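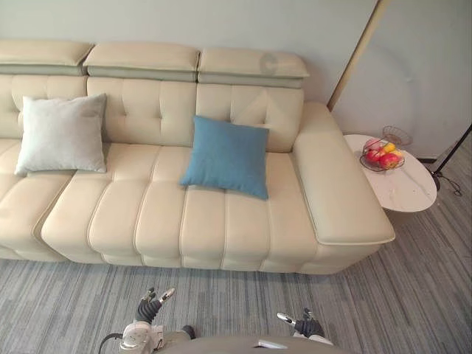

By Torunn Forsberg | Living Room | Filed in January

A cream leather sofa is a lovely thing to own and a bit of a commitment, and I say that as a woman who has had one in the house for years and still flinches when somebody sits down in new blue jeans. Tonantzin Ibarra wrote to me from Momport asking how to keep a pale one looking decent without turning the living room into a museum, and my answer got so long that I decided to put it up for everybody.

Start with the dry work. Leather with buttons and tufting, and those long stitched channels along the seat, collects crumbs and dust in every single fold, and if you go at it with a damp cloth first you will make a paste (ask me how I know!). Use the soft brush on your vacuum, turn the suction down, and follow the seams in the direction they run. On a seat like this one, go up and down the channels, then once along the front. For the button dimples I like a clean, dry makeup brush. It feels silly for the first minute and then it gets rather soothing.

Headrests want the most attention of anything, especially the adjustable kind. Hair oil and hand cream build up there so slowly that you don't see it until you put a clean patch beside a dirty one. Lift each headrest as far as it goes and wipe the band of leather beneath it too. My mix is 2 drops of mild soap in a bowl of lukewarm water, with the cloth wrung out until it hardly feels wet. Wipe, go over it again with plain water, then dry it with a towel straight away. Try it first on some spot you never look at, and if your sofa came with a care sheet, please believe the care sheet over me.

Throw pillows are where I see people get careless. A gray one is easygoing, but a strong color like teal can leave a bit of itself behind on cream leather, particularly in a warm room. Rub the cover hard with a damp white cloth before you let it live there. If the cloth stays white, you're fine. I shift my pillows along every time I vacuum, so they don't lean on the same patch all year.

And do give people a side table right by the armrest! A wide, flat arm is an invitation to set down a coffee cup, and a little round table next to it, with a top you can wipe, will save you more scrubbing than any cream in a jar.
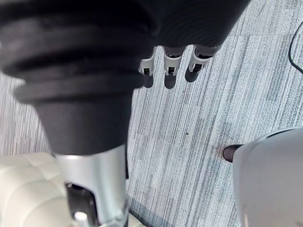 Carpet next to a pale sofa deserves its own turn, and I always leave it for last, after everything from the cushions has dropped onto it. Do the strip along the front of the base slowly, two passes one way and two passes across. Then look at it properly with a light on. You can see how plainly three dark shadows show up on the carpet here, and a bit of lint or a flattened patch will show itself in much the same way if you set a lamp low to one side. I move mine a little at a time and vacuum whatever it finds. Doing the whole room takes me 50 minutes with the radio on - longer if I stop for tea, and I do stop for tea.

Conditioner I put on twice a year, a thin coat on a soft cloth, and the sofa gets left alone overnight afterward. Keep it off the stitching as best you can. Send me your own tricks, and I'll try them on the back corner of mine first.

Related tips
Getting Candle Wax Out of Carpet
The Tistine Closet: One Shelf at a Time
Wiping Down Stone-Look Tabletops
Throw Pillow Covers That Wash Well

Contact Torunn | © Jarkevness Home Notes | Back to top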